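Diagnosing Slip When Two Grippers Pick a Plate From a Packed Box

This page covers one fault: a two-finger gripper closes on a plate, reports a hold, and the rim rotates out of the fingertips as the lift begins. It applies to hand-held gripper tools and to arms fitted with the same fingers. The procedure was written up by Katsuhiko Furukawa after a run of dropped plates on the Cabello bench in October.

Symptoms

The log shows a normal close, then a sudden reduction in finger opening. The current trace drops at the same moment. If the drop comes before any upward motion, the fault is in the close itself and you should start with step 1. If it comes during the lift, go to step 3.

Before you start

Stop the run and put both tools in the idle state. Keep bare hands out of the box until you have looked for chips. Glazed ware breaks into small, sharp pieces that are hard to find among paper.

Step 1. Check the pads

Wipe both fingertip pads with a dry, lint-free cloth. Paper dust and newsprint ink build up on the rubber and lower its grip on glaze. Replace any pad that has a polished band across it. On our bench, pads have lasted roughly 300 closes.

Step 2. Check the pivots

With power off, move each fingertip sideways by hand. Play of more than 2 mm at the tip means a loose pivot screw. Tighten it and repeat the test. Loose pivots let the tips splay, and the rim is then held on one edge of the pad only.

Step 3. Check the approach

The rim should pass between the tips, with one pad on the face and one on the back. A pad that lands on the curved part of the face will slide. Look also at what lies against the plate, as a neighboring item can pull on it when it moves.
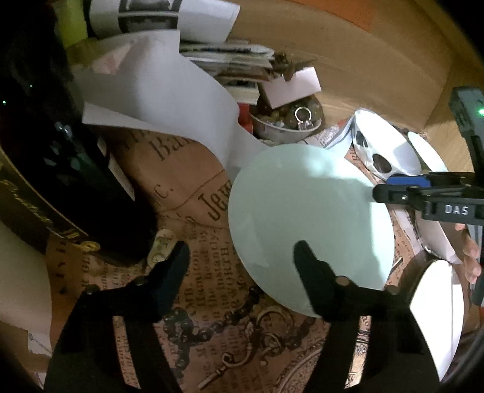
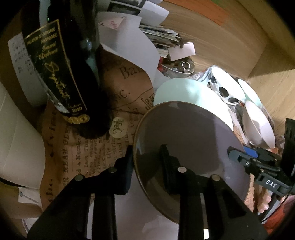

Why does the log report a good hold when the plate is about to slip?

The hold flag is set from finger opening and motor current. Neither value measures friction, so a rim resting on a dirty pad gives the same reading as a rim held firmly.

Step 4. Check the order of release

With two grippers on one plate, the second must not open until the first has carried the full weight for a short time. We had this delay set to 13 ms after a config merge. It should have been 188 ms. Restoring the old value cleared most of the drops – the rest were worn pads.

Step 5. Retest

Use a plastic plate of similar size first. Lift it straight up, hold, and lower it. Go back to ceramic only after a full set without a slip, and record the pad change and the delay value in the Nedik sheet.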